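Section 7. Preparing and publishing the council agenda

This section covers the agenda for an ordinary meeting of the town council. For special meetings and work sessions, see Section 9. You will need a clerk's login for Grosora and the current list of standing items.

Before you start, check that the minutes of the last meeting are saved as a draft. The agenda template pulls its first item from them. 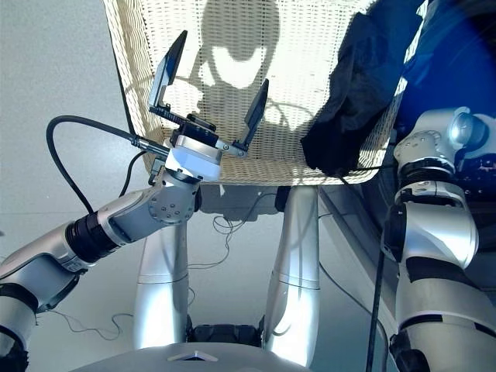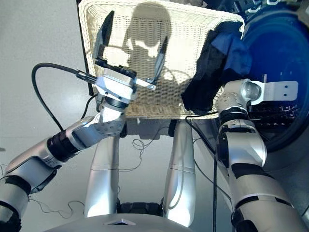 Vultside's clerk's office asks for a note to be added at this point: if the draft minutes were saved under the old file type, the first item comes through blank and has to be typed in by hand. They have met this on every agenda carried over from before September.

7.1 Create the agenda

1. Open Meetings and choose New agenda.
2. Pick Ordinary from the list of meeting types. The standing items appear in their usual order.
3. Enter the start time and the room. The start time is printed on the public notice exactly as you type it, so write 7 p.m. and not 19.00 if that is your council's style.
4. Press Save draft.

Note: A draft can be seen by clerks and department heads only. Council members see nothing until step 4 of 7.3.

7.2 Add items

1. Choose Add item and select the department.
2. Type the title. Titles are limited to 177 characters, including spaces.
3. Attach the supporting papers. Resolutions and ordinances must be attached as separate files, even when they deal with the same matter.
4. For a budget transfer, fill in both account numbers. The item will stay amber until the two amounts match.
5. Drag the item to its place. Consent items go above the line marked Discussion.

Caution: Deleting an item also deletes its papers. To hold an item over, use Move to next meeting.

Closed session items are entered the same way, but tick Closed before you attach anything. Papers attached before the box is ticked are treated as public and will go out with the packet.

7.3 Publish

1. Choose Check agenda. Any item without papers is listed in red.
2. Correct the items or mark them No papers.
3. Choose Preview notice and read it through - the spelling check does not cover street names.
4. Press Publish. Members receive the packet by e-mail and the notice goes to the public page.

Note: The e-mail can take up to 15 minutes to arrive. Do not press Publish again during this time, as members will be sent a second packet.

7.4 Changes after publishing

Open the agenda and choose Amend. Amended items carry the letter A in the margin and the notice is reissued. Earlier versions are kept for 28 days and can be found under History.

If your council uses the Flakoneo voting panels, reload the item list on the panels after each amendment (see Section 12).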